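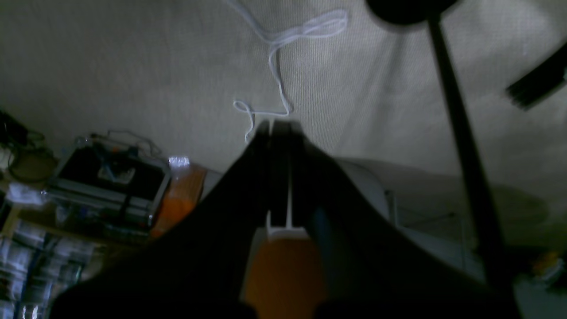

White cable hanging on the textured wall, loop near the top

Ticket: Cable and shelf tidy, folding table room
Site: Midville
Opened by: Zuweira Agbeko
Assigned to: Hooman Ansari
Priority: low
Status: open, waiting on parts

Reported problem
The thin white cable on the wall hangs free and ends in a small loop. There are also dark cables in a tangle on top of the device on the shelf at the left, next to the orange bottle. Zuweira asks for the wall cable to be fixed in place and the shelf sorted so the folding table can be used without anything catching.

Log

9:10 - Hooman. Looked at the wall. The surface is rough, so the flat adhesive clips we have in the drawer will not hold. I tried 2 on a corner and both came off when I pulled the cable lightly. Need the screw type or a short length of trunking.

9:40 - Hooman. Asked Azadeh Shahbazi what the white cable feeds. She thinks it was left from the old Vodier intercom but wants to check before anyone cuts it. Leave it as it is for now.

10:25 - Azadeh. Not on the Vodier drawing. Could be Salehi. I have written to Simin Hashemi, who has the older set.

11:00 - Hooman. Moved on to the table. Zuweira says shirts snag at the seam where the two panels meet. I ran a cloth along it and it caught once, near the front edge. The panels are not quite level there. Loosened the bolts underneath, pushed the left panel up and tightened again. The cloth now goes across without catching.

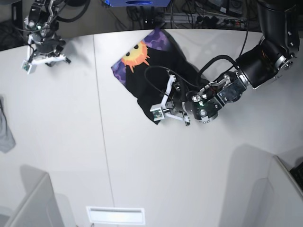
11:20 - Hooman. Asked Zuweira to keep dark T-shirts to the right of the seam until she has tried the table for a full shift. Printed side up is fine. The print does not touch the seam that way, and she finishes the fold by turning the sleeves under.

1:15 - Zuweira. Folded 6 shirts across the seam anyway. One thread pulled on the last one, an old shirt with a loose hem, so I don't count it against the table.

2:05 - Simin. Not Salehi either. I'd treat the cable as live until someone has put a meter on it.

2:30 - Hooman. Ordered from Bollen: screw clips, pack of 200, and cable ties, 300 mm. Ngaio Brunton will bring the meter.

Still to do
Meter on the white cable (Ngaio)
Clips on the wall, top to bottom (Hooman)
Ties on the shelf cables, bottle moved off the shelf (Zuweira)
Table seam: recheck in May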